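Juletti two-arm tabletop kit: my walkaround checklist, with comments

I've been trying out the Juletti kit for the Rultport workshop, and this is the list I ended up with after going over it top to bottom before we decide whether to keep it. Rewritten August 2021, replaces the one I scribbled in February (sorry to anybody who had to read my handwriting!). OK means I'm happy, WATCH means look again next time, FIX means don't power it up.

1. Clamps tight, no rocking at either base
OK. Push on the shoulder of each arm with your palm, left, right, toward you. Both stayed put. The manual wants you to go back over the clamps after 30 hours of use and I'd stick to that, wood gives a little.

2. Brackets and screws
OK, but one screw took a good quarter turn. I've put a dot of paint across the heads so I can see at a glance if anything has moved.

3. Cables have slack through the whole reach
WATCH. I moved both arms by hand to every corner with the power off. The loops are generous, maybe too generous! At full stretch one of them wants to flop over toward the middle. Parisi sells clip-on cable guides and I've asked them for a set.

4. Connectors seated, no bare wire
OK. Click, tug, done.

5. Stop button
OK. Tried it three times while the arms were moving, and both arms held each time. Mine came with a cord so short I could barely reach it from the stool, so I swapped it for a longer one from Bultberg. Check it every session, even if you were only gone for lunch.

6. Speed limit set to the slow profile
OK. Slow is slow. You'll get bored, and I'm fine with that for new people.

7. Grippers and finger pads
WATCH. Pads are clean and the fingers meet evenly. I'd like the pads to feel a bit grippier on shiny plastic, but that's a wish and I'm not marking it down for it. Keep your own fingers out while it's live (I know, I know, I say it every time).

8. Working area and the pieces you're picking up
The practice pieces we use are a real mix: bird heads with orange beaks, a toy banana, a thick green ring. I like an assortment because anything with a hole in it asks for a different grip than a lumpy beak does. Go through them for cracks and sharp edges, and park hand tools well outside the reach of both arms before you start. Hex keys and glue pens are the ones I'd forget first. 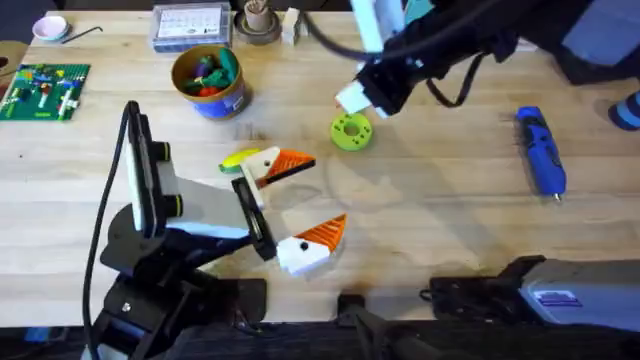

Can I run just one arm and leave the other one parked?

Sure, the software lets you pick either side. Fold the idle arm back to its rest position, switch its motors off in the menu, and still treat its whole reach as off limits until the main power is out.

9. Camera mounts
OK. Snug, no wobble. Wipe the lens with a dry cloth and nothing else. I used a damp one the first week and spent ages chasing a smudge that I'd made myself.

10. Power supply and outlet
OK. Warm after a long session but I could keep my hand on it. It goes straight into the wall, never into the strip under the bench with the heat gun on it.

11. Long run
OK. I let it do 600 pick-and-place moves with me sitting next to it (bring a book, or don't, you're supposed to be watching). It stopped itself once, at move 218, with an overload warning on the left wrist. I cleared it, re-homed both arms and it went through the rest without a peep. I've written to Juletti about it and they want the log file.

12. Paperwork
FIX, sort of. The quick-start sheet has the two arms' power-on order backwards from what the full manual says. Follow the manual. I've crossed it out on our copy in red pen, and I'd like a corrected sheet before anyone else uses this thing without me there.

Where I'm at: I'd keep it. Setup took me around 30 minutes, the arms behave, and the parts I grumbled about are cheap. Still open are the cable guides, the corrected sheet, and an answer about that wrist warning. I'll redo items 3 and 7 once the guides are on.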